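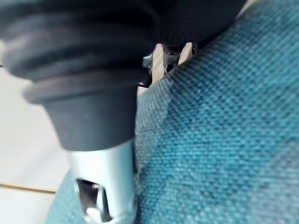

Section 3: Settling In Your Sofa and Its Throws

Welcome back, and if you have come straight from the unpacking pages, do sit down for a moment before you start (on something else, please, until the feet are level). This section of the Sillstead guide covers the weekly care of a tufted leather sofa and the washing and folding of the textured throws and cloths many of our customers keep with it. I'm Dayana Huerta, and I have been writing these pages long enough to know which ones get coffee spilled on them.

Set aside a quiet hour the first time. Saturday mornings suit most households. After that the whole business goes a good deal faster, and you'll find yourself skipping to the notes you need.

What you will need
A soft, dry cloth with no zippers or stiff seams
A second cloth, barely damp
The upholstery brush from the Sketholm care box (part 112)
The small jar of Sketholm leather cream (part 887)
A clean bed sheet or a clear stretch of floor for folding

3.1 Clearing and brushing the sofa

1. Take everything off the seat and back, including cushions, throws, remote controls and whatever has worked its way down the sides. Go along the crease behind the seat with your hand flat, fingers together, and take your rings off first.

2. Brush the tufting from the top row down. Work around each dimple in a small circle, then draw the brush outward along the fold. Crumbs love a tuft, and they will sit there happily for months if you only wipe across the top.

3. Vacuum the crease with the soft nozzle. Use the lowest setting and keep the hard rim of the hose away from the leather.

4. Wipe the leather with the dry cloth, then the barely damp one, then the dry one again. Let it stand for 15 minutes before you go on to the cream.

Caution: Never use dish soap, window spray or baby wipes on the leather. They can strip the finish, and no amount of cream will bring it back.

Note: If your sofa stands on carpet, lift it to move it, with one person at each end. Dragging puts a sideways strain on the feet and leaves tracks in the pile that take ages to brush out. 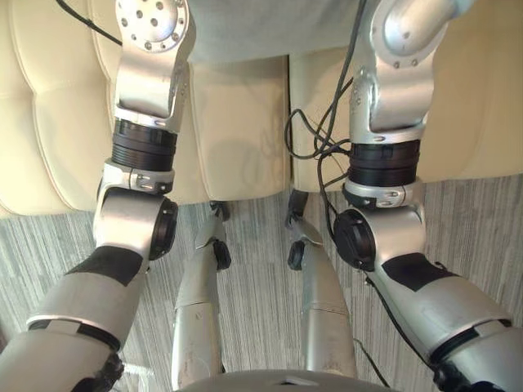
How often should I put cream on cream-colored leather?

Twice a year is plenty for most rooms. If the sofa gets direct sun in the afternoon or sits near a radiator, add a third treatment in March. Use a dab no bigger than a pea for each seat, and rub it in until the cloth moves without sticking.

3.2 Washing the throws

Textured fabrics are the part of this section that I get the most letters about, and I do understand it. You buy a lovely thick throw, you wash it once with the jeans, and it comes out looking tired. A few easy habits will spare you that.

1. Shake each throw outdoors, holding it by two corners. Swap corners and shake again.

2. Check the care label sewn into the hem. Where the label and this guide disagree, follow the label.

3. Wash similar colors together, in cold water, on a gentle cycle. Keep anything with hooks, snaps or zippers for another load. Open weaves snag at the slightest invitation.

4. Leave out the fabric softener.

5. Dry flat over a rack or a spare sheet, smoothing from the middle toward the edges with your palms. A basket weave can be coaxed square again at this point by tugging lightly on opposite corners, and it is well worth the half minute.

Caution: Do not iron raised textures. If a throw has a stubborn crease, hang it in the bathroom while somebody showers. 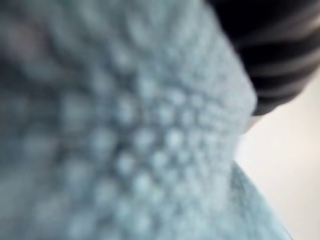

Folding is where the raised textures are won or lost, so please take your time over it. Lay the throw out with its good side down and fold it in half lengthwise, then in half again, keeping your hands loose. You want the bend to be soft and round. When it is, the little bumps keep to their rows and simply curve along with the cloth, the way they do on the light blue one here, and the edge bulges a bit. A sharp, pressed crease flattens them, and after a winter in the cupboard you may have a stripe you can't shake out. If your shelf is shallow, roll the throw from one short end and stand the roll upright.

3.3 Putting everything back

1. Check that the leather feels dry to the back of your hand.

2. Drape the throws over the arm or the back, with the fold facing up. Coarse weaves go underneath and the plush ones on top.

3. Every week or so, move each throw to a different spot. Leather lightens evenly that way, and you won't uncover a dark rectangle next spring.

Note: New throws in strong colors should be washed once before they touch pale leather. Rub a hidden corner with a damp white cloth first. If any color comes off, wash the throw again and repeat the test.

For pulled threads, see the mending pages in the Flinotden supplement. Please don't snip them before you've read it.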